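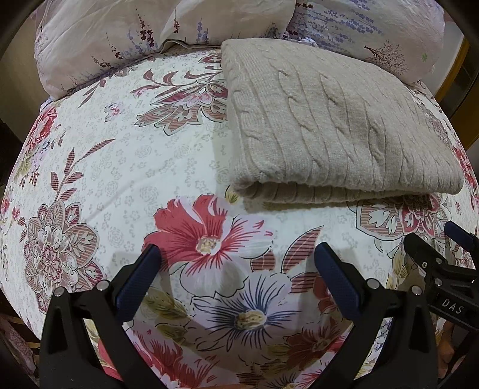 阅读时间：6分钟

近代秘传团体文献编目项目 中期进展报告
报送：Flinia基金会资助管理部
报告期：自4月立项起，至2021年10月25日止

一、项目范围与本期状态

本项目对Hurketti藏书中的近代西方秘传团体文献进行编目、转录和数字化。文献主体为十九世纪末至二十世纪二十年代的会所记录、入会仪式抄本、占星历算稿和会员往来书信，原藏于Troravbridge分馆地下书库，立项后移至二楼阅览室旁的工作间。

批准的工作量为403件，分17盒存放。截至报告日，17盒均已完成开箱核对和初级登记，逐件著录进行到第12盒。仪式抄本的转录较计划滞后，原因见第三节。数字化影像的采集与著录同步进行，未单独形成积压。

二、编目工作

著录采用两级结构。第一级按形成机构划分，共5个全宗，其中4个可以确定归属，另一个暂题为“归属未定”，收入无会所名称、无印章且笔迹无法与其他全宗比对的散页。第二级按文件类型划分，包括章程、会议记录、仪式文本、图表、书信和财务单据。

原始目录为旧打字稿，与实物的对应关系不稳定，主要问题如下：

1. 同一抄本的不同分册被登记为独立文件，题名各异。
2. 书信与其附件分置两盒，旧目录未注明关联。
3. 部分会员以会内箴言署名，旧目录将箴言误作书名或文件标题著录。

第三项影响最大。会内箴言多为拉丁文短句，常缩写为首字母，同一会员在晋升等级后可能改用新的箴言。项目组为此建立了箴言对照表，每条记录注明箴言全文、缩写、出现的文件编号和等级。仅凭笔迹作出的身份推定一律标为“待考”，不进入正式检索字段。

日期著录同样需要说明。部分会议记录以太阳入黄道宫位的度数纪日，不写公历日期。此类记录保留原文，另设换算字段，换算结果精确到日；原文年份缺失的，只著录宫位，不推算年份。

三、转录工作

转录对象为仪式抄本和图表中的文字部分。本期完成初校的抄本以入门等级为主，高等级抄本尚未开始。

滞后由两方面因素造成。其一，抄本中有希伯来字母、希腊字母和自造密码字母混用的段落，原定由一人转录、一人校对的流程不足以控制错误率。自第5盒起改为两人独立转录后比对，差异处回查原件，单件耗时相应增加。其二，若干抄本存在多层修改，后加文字与底稿之间的先后关系直接影响文本释读，需逐层标注。

密码字母部分，已识别出两套系统。第一套为简单替换，对照表附于某抄本末页，可完整还原。第二套未见对照表，目前依据重复出现的仪式套语还原了部分字母，其余以占位符转录。项目组不打算在本资助期内完成第二套系统的全部还原，此项拟从交付内容中列为附加成果。

四、数字化与检索平台

检索平台由Danko系统承担。本期完成字段映射和测试数据导入，测试中发现两个问题：

（1）系统默认的人名字段不支持同一人对应多个有时间区间的别名，导致箴言更替信息丢失。供应方已提供临时方案，以关联记录代替别名字段，检索结果可用，但显示顺序有误。
（2）自造密码字母无对应编码，现以内嵌图像加转写代码的方式处理，转写代码可检索。

影像采集采用统一的色彩参照和比例尺。折叠图表展开后超出拍摄台面的，分幅拍摄后不作拼接，各幅重叠区域保留，以便核对。

五、保存状况

开箱核对时对纸张和装订状况作了分级。多数文件状况稳定。第9盒内的书信有铁质回形针锈蚀，已取下并换用无酸纸夹，锈迹未作处理。两册仪式抄本书脊脱胶，暂停翻拍，等待修复评估。彩绘图表有颜料粉化，已改为平放，不再叠放。

六、经费

人员支出与预算基本一致。转录流程调整增加了工时，由影像采集科目的结余抵补，未超出科目间调剂限额。修复评估未列入原预算，如评估结论为需要修复，将另行提交申请。

七、下一阶段安排

完成第13至第17盒的逐件著录；启动高等级抄本转录，优先处理使用第一套密码字母的抄本；在Danko系统中完成别名显示顺序的修正和正式数据导入；对“归属未定”全宗作一次纸张与水印比对，无法归入现有机构的散页维持现状。

八、提请批准事项

1. 将第二套密码字母的完整还原由必交成果调整为附加成果。
2. 同意脱胶抄本的影像交付推迟至修复评估完成之后。
3. 同意箴言对照表作为独立数据集随最终目录一并提交，格式与目录数据相同。

附件：分盒著录进度表；箴言对照表（工作稿）；Danko系统测试记录。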